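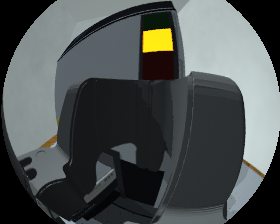 Stinbridge planner update: the plate sealer cell

The manipulation software group has moved its plate sealer task onto the new planning stack. The task is simulated end to end for now. A column-mounted arm, a sealer with its carriage, and the stands that hold the microplates are all loaded from one cell description file, and the same file is read by the planner, the collision checker and the renderer. Until this release each of the three kept its own copy, and the copies drifted.

Kavitha Raju rewrote the collision model for the sealer. The housing had been a single convex hull, which swallowed the space over the carriage and made most grasp approaches infeasible. It is now split into housing, spool and carriage, with the carriage as a separate link on a prismatic joint. The planner asks for the joint value at the start of every query and does not cache it. Padding is set per link, so the carriage can run with less clearance than the housing.
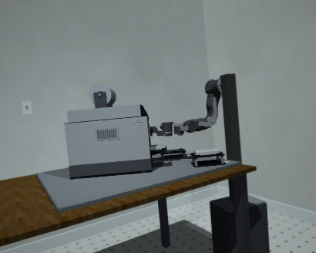

Simulated sealer cell, with the arm reaching to the right side of the machine.

The wrist view has been the harder part. The fisheye model is now handled in the perception node itself, and the old rectification step has been removed. Rectifying threw away the rim of the image, and at close range the rim often holds the only usable edges of the fixture. Ferdinand Auer replaced it with a direct projection of model edges into the distorted image, followed by a robust fit. If the fit has too few inliers the node returns no pose, and the task layer backs the arm off along its approach vector before asking again.

Status lights are read by a small classifier that runs on a crop projected from the known pose of the instrument. It reports green, yellow, red or unknown. Unknown is treated as a hold. The classifier doesn't command motion – it only sets a condition that the behaviour tree can wait on.

The regression suite draws 200 start states per build, with the plate pose, carriage position and lighting all randomised. A longer run of 2,000 is started by hand before a release is tagged. Both write a seed file, and a failed case can be replayed from its seed with the viewer attached.
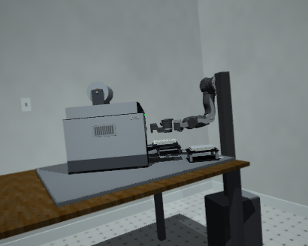 Replays now step through planner queries as well as simulator ticks, so a rejected path can be inspected at the link pair that caused the rejection. Divina Aquino added a filter that hides pairs marked as allowed contact. Anyone who has scrolled through the finger-to-plate entries will want to switch it on.

Two known issues remain. The planner sometimes picks an elbow configuration on approach that it can't keep on retreat, and has to replan midway. Joint limits in the cell file are also still entered in degrees while everything else is in radians. The conversion is correct, but the field names don't say so and will be changed in September. Configuration files from the previous release will need the new names before they load.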